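Section 4: Setting Up a Public Comment Period on a Monument or Memorial

Use this section when the city has received a request to move, relabel, or remove a monument on public land and the comment period has to be opened in Umorum. You need a Records Editor login. If you only have a Viewer login, ask the Trimville clerk's office to change it before you start.

4.1 Before you begin

Have the following on hand:
- the request number from the intake form
- the site name exactly as it appears in the property register
- the opening and closing dates approved by the council

Note: The Harawira Square site is listed twice in the register. Use record 2303. Record 1680 covers the parking area only and can't be linked to a monument request.

4.2 Creating the comment page

1. Sign in and choose Hearings, then New Comment Period.
2. Enter the request number and press Find. The site name and address fill in on their own.
3. Check the address against the register. Correct it in the register first if it is wrong, then press Find again.
4. Enter the opening and closing dates. The period must run at least 16 days.
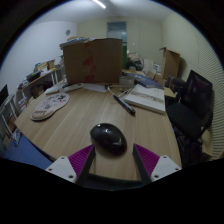 5. Under Who May Comment, choose Anyone or Residents Only. Monument requests are normally set to Anyone.
6. Set the character limit. The default is 1680 and most people stay well under it.
7. Press Save Draft. Do not press Publish yet.

Caution: Once a comment period is published, the closing date can be moved later but not earlier. A wrong date means closing the page and opening a new one under a new number.

4.3 Adding petitions and paper letters

Paper letters count the same as comments made online. Enter each one under Add Paper Comment, with the date it was received at the counter.

A petition is entered once, as a single item, with the number of signatures in the Signers field. Petitions with more than 200 signatures go to the Amden Street office for checking and show as Pending until that is finished.

Note: Letters that name a private person as responsible for damage to a monument should be marked Hold for Review. They stay out of public view until the city attorney's office releases them.

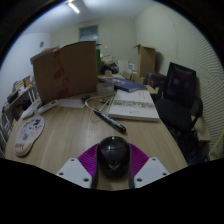

4.4 Publishing

1. Open the draft and press Preview.
2. Read the notice text through once on a computer and once on a phone.
3. Press Publish, then Confirm.
4. Print the notice and post it at the site and at city hall on the same day.

If the Confirm button is gray, one of the required fields is blank. The field is outlined in red on the Details tab.

To close the period, see Section 5. Comments received after closing are kept on file under Late and are not included in the council packet.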